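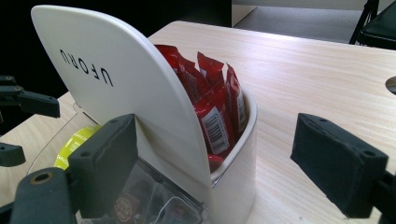
Members who have tried it so far say the squeeze is the hard part, and one of them, a Plemix regular who has been soldering there since the old site, put it this way in the workshop's chat: "Closing the fingers took us an evening. Getting them to stop closing took us all of May."

The fingers in question belong to Yazzie, a hand-held gripper being built at the Plemix shared workshop, and after months of fiddling it has a version the builders are happy to let other people pick up and play with. And people are! The bench has hardly had a quiet night.

Yazzie is a tool you hold and steer yourself. You carry it to the thing you want, line the two fingers up on either side, and they do the grabbing. The plan is to collect plenty of those grabs by hand, camera running, and use them to teach a small tabletop arm called Hirnora to tidy up a bench on its own. Hirnora is still mostly a pile of brackets and a very nice power supply, but the gripper had to come first, so the gripper is what everyone has been working on.

The practice items come out of whatever is lying about. Small packets standing up in a holder are a favourite, and anyone who has tried to pull one out from among its neighbours without dragging the lot along will understand why. They're shiny, they lean on each other, and they crumple if you so much as look at them sideways. A block of wood is a doddle by comparison (the team started with blocks, got cocky, and moved on to packets the same night).

The current fingers are the tenth version, and the earlier nine are in a tub under the bench for anyone who wants a laugh. Version 3 snapped at the mounting holes. A later one was strong enough to survive being dropped down the stairs but so heavy that your wrist gave out before the battery did. What finally worked was a stubbier shape with a bit more give near the tip, plus a softer spring in the linkage, which one of the builders found in a drawer of printer parts and guarded jealously until a matching one turned up.

Then there's the camera, which sits on the gripper and looks out past the fingers. Wide lenses bend everything toward the corners, so a straight bench edge comes out looking like a banana until the software has had a go at it. The calibration routine was borrowed from Podent, an earlier workshop project for sorting screws, and it needed a surprising amount of coaxing. Reflections are the next headache. The ceiling lights over the main benches are bright and glossy surfaces throw them straight back, and there's a lively argument going about whether to diffuse the lights or just let Hirnora learn to cope. The "let it cope" side is ahead for the moment, mainly on the grounds that any kitchen or garage will be worse.

So far the builders have 246 grabs they count as clean, meaning the item was picked up, moved and put down again without anything else going for a ride. They would like a good many more before training starts in earnest, with a greater mix of hands doing the steering. Left-handers are especially welcome. The trigger was laid out by a right-hander and it shows, though a mirrored handle is on the printer queue.

Money has been less of a drama than expected. The whole build has come in at around $2,485, with the motors the biggest slice of that and replacement filament creeping up behind. Much of the rest was salvaged, swapped or rescued from the scrap shelf. The drawings for the fingers and the handle will go up on the workshop's shared drive once the measurements have been tidied, including a proper note on which screws to use, as the present set relies on a colour code that lives on a bit of masking tape.

Anyone who'd like a turn can come along to an open evening at Plemix from 7 pm. No experience is needed, just closed shoes and a steady-ish hand, and if you have odd-shaped household bits you think might stump a robot, bring them! Squashy, slippery and awkward are all fine. Glass is not, after last time.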